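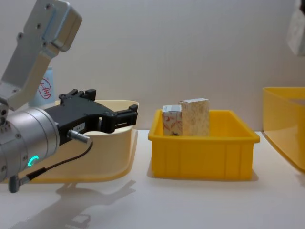 Figure 1. Left arm with gripper open and empty, center bin with two boxes.

Handout 3: Notes for the Brestley visit

These notes go with the demonstration at the Zeltadier workshop in Brestley. Read them before you write your visit report. The handout does not replace your own notes, and the report will be graded on what you wrote down while you were standing there.

What the station does

The demonstration station is a small sorting table. There are two arms, one on each side, and each has a black gripper with two fingers. The goods are ordinary shop items: small cardboard boxes and light blue tubes. They are moved between the trays at the sides and the yellow bin in the middle. Imre Kelemen, who ran the demonstration, calls the whole setup Dogar, and you should use that name in the report.

The grippers are the parallel type. The two fingers stay parallel to each other as they open and close, so the faces meet the object flat. Compare this with the angular gripper from the last lecture, where the fingers swing on pivots and the contact angle changes with the width of the object.

Terms you need

Approach pose: where the gripper stops before it moves in on the object.
Grasp pose: where the fingers close.
Retreat: the first move after closing, normally straight away from the surface.
Clearance: the free space between the gripper and anything it must not touch. At this station the rim of the bin matters most.

Grasping a tube

A squeeze tube is a harder object than a box. The cap end is stiff and round, the crimped end is flat and thin, and the part between them gives when you press it. If the fingers close on the soft part with too much force, the wall folds and the tube can turn in the grip. With too little force it slides.

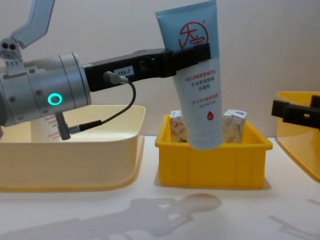
Figure 2. Tube held near the crimped end, cap down, lower end in the center bin.

The grip in Figure 2 is high on the tube, near the crimp. Note two things. First, the cap points down, so the heavy end hangs below the fingers and gravity helps keep the tube upright. Second, a high grip leaves the fingers well above the boxes. If the tube were held at the middle, the gripper would have to go much lower to bring the cap to the same height, and clearance at the rim would be the first problem.

The boxes on either side also limit where a tube can go. When you plan a placement, work out the free width first and then add the thickness of the fingers when open. Students often forget the second part. The fingers need room to let go.

Force and speed settings

Kelemen gave a speed limit of 200 millimeters per second for free moves. Near the bin the arm slows to 10 millimeters per second. The finger force for tubes is set to 8 newtons. These are settings for this station and should not be copied into the homework, where you will choose your own and give your reasons.

All settings are kept in a program named Reltotlow. We will not use it in this course. You only need to know that every object type has its own record with a force, an opening width and an approach height.
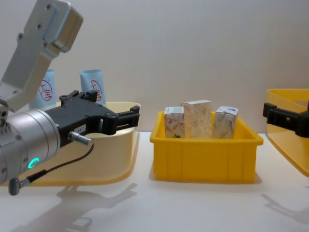
Brestley, 30th July

Questions from the group, with short answers

Why are the trays so shallow? A low wall lets the gripper come in from the side as well as from the top. Tubes standing on their caps can be taken either way.

Does the height of the boxes matter? Yes. Look at the three boxes in the center bin. The middle one is the tallest, and the retreat height has to be set for the tallest object in the bin. A box that leans, like the one on the right, takes up more width than its record says, so leave a margin.

What is shared between the two arms? The space over the center bin. Only one arm may enter it at a time. The other waits at its approach pose until the space is released. We will draw this as a state diagram in the next lecture.

Visit report

Two pages, plus one sketch of the table seen from the top. Mark the shared space on the sketch. Describe one full pick and place in your own words using the four terms above. Reports are due in the first week of August.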